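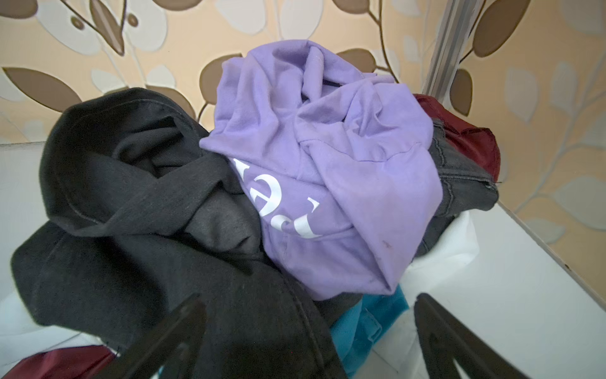 I have been reading the thread on income caps since September and want to answer Spyros on one point, the part about wants and needs. He treats it as a line you find once and then stay behind. In my experience it moves every year, and it moves up. When I first signed the pledge I thought of "need" as rent, food, bus fare and something set aside for the dentist. Clothing hardly came into it. Now I look at a heap of laundry with a lavender hoodie on top, white lettering and all, and every piece in a heap like that was a need to somebody on the day it was bought. I don't think people are lying when they say so. The word stretches.

Spyros Papadopoulos wrote:

> The pledge asks each of us to live on what we need and give
> the rest away. Fine. But we have spent months arguing over
> the dollar amount, and I think that is the wrong argument. If
> you are honest about your needs the amount takes care of
> itself. A person with a clear conscience does not require a
> number. The very rich have numbers and look where it got us.
> I would drop the cap from the text and leave the sentence
> about need.

I would keep the cap. Before I had one I gave away what was left at the end of the month, and most months that came to very little. The first year with a number I gave $1,631, on the same pay. My conscience was about as clear in both years, as far as I can tell.

There is also the matter of what we say to other people. We write often on this list about billionaires, and I agree with nearly all of it. But a billionaire also says he needs what he has. He needs the second house for his work and the foundation for his taxes. If our only rule is that each person decides his own needs, we have no answer for him except that we don't believe him. With a number we can at least say: this is ours, it's written down, what is yours?

Fatos asked whether a single cap is fair to someone with three children or a sick parent. It isn't. The Erkard group handles this with a base amount plus an allowance per dependent, and medical costs are left out altogether. Their sheet is two pages and I can send it to anyone who asks. I would copy it with few changes.

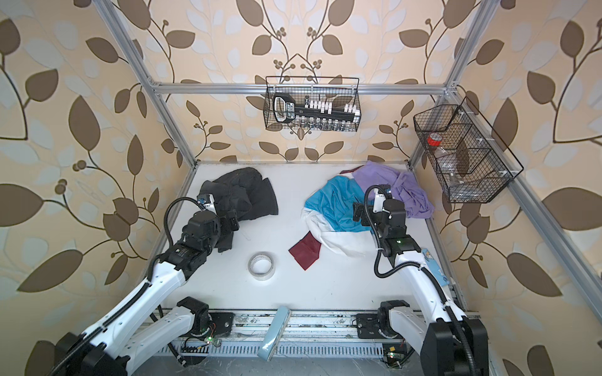 Clothes on the table, leafy wallpaper behind.

On Chenxi's question about publishing names: I'm against it. Of the 411 people who have signed, 223 asked to stay private, and we told them they could. A public list would also turn the giving into a kind of standing, with the same people at the top of it as usual. Jesus had something to say about the left hand and the right hand, and the teachers some of you follow have said the same in other words. Totals are enough.

One smaller thing. Vilhjálmur, the reading you sent by way of the Ivau circle came through with the last page missing. It stops in the middle of the passage on idle money. Could you send it again, as plain text if possible?

I can't make the evening call but will read the notes. If there is a vote on the wording, please count me for keeping the cap and adding the allowances.

Ksawery Pawłowska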